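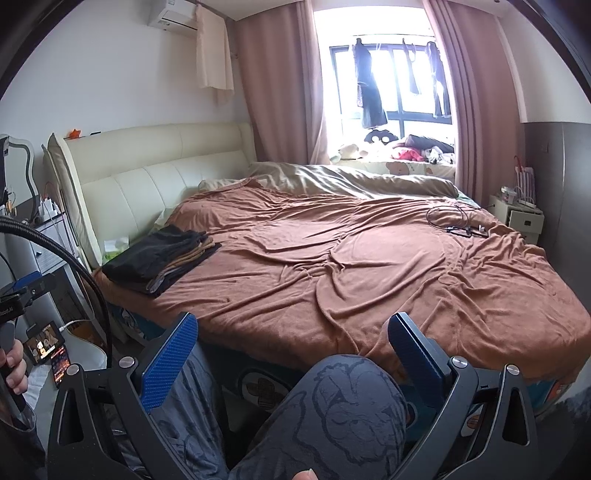
## Tastmont charter deals: a grumpy thread

**1.** Every June my feed fills up with "shared wreck trip, £79 a head, all tackle included" out of Tastmont. I've been on enough of these to have opinions. Here they are, one post at a time.

**2.** "All tackle included" means a rod. Lost rigs are charged for, and over a wreck you will lose rigs. My last bill for leads and hooks was £14, handed over on the quay with wet hands and no receipt.

**3.** "Eight hours' fishing." Eight hours from leaving the pontoon to tying up again. The steam to the marks off Rariveck is 2 hours each way on a kind day. Do the sum before you book.

**4.** The Paiva website has a man holding a cod the size of a labrador. Same man, same cod, same jumper as when I first looked at that site years ago. I'd like to see what came aboard last month.

**5.** Giorgia Caruso asked whether the private charter is better value. Depends who you can rope in. Split between a full boat of mates, yes. If two drop out the night before, you're paying for their empty spaces and eating their sandwiches.

**6.** Sounders. I keep being told the new Trerex unit "finds the fish for you". It found us plenty of marks. We dropped on all of them and had pouting. A skipper who knows how the tide runs over that wreck is worth more to me than a bigger screen.

**7.** Credit where it's due – Arif Kodikara rang us at 5am to call a trip off when the forecast turned, and refunded the lot by lunchtime. I've had other skippers go out in worse and tell a boatful of seasick people it was "a bit lively".

**8.** Things I now ask before paying a deposit:

- How many anglers, at most?
- What happens if you cancel, and what happens if I do?
- Who keeps the catch?
- Is there a working toilet?

If the answer to the last one is a laugh, I book elsewhere.

**9.** Sunil Wanigasekara says I'm too hard on them and that fuel costs what it costs. Fair. Put the price up, then, and print the whole price. I'd pay £143 without moaning if it said £143 on the advert.

**10.** Kaede Mizuno wants to know if I'm going again this year. Yes. Bass marks, small boat, own rigs. Will report back with weights, from scales.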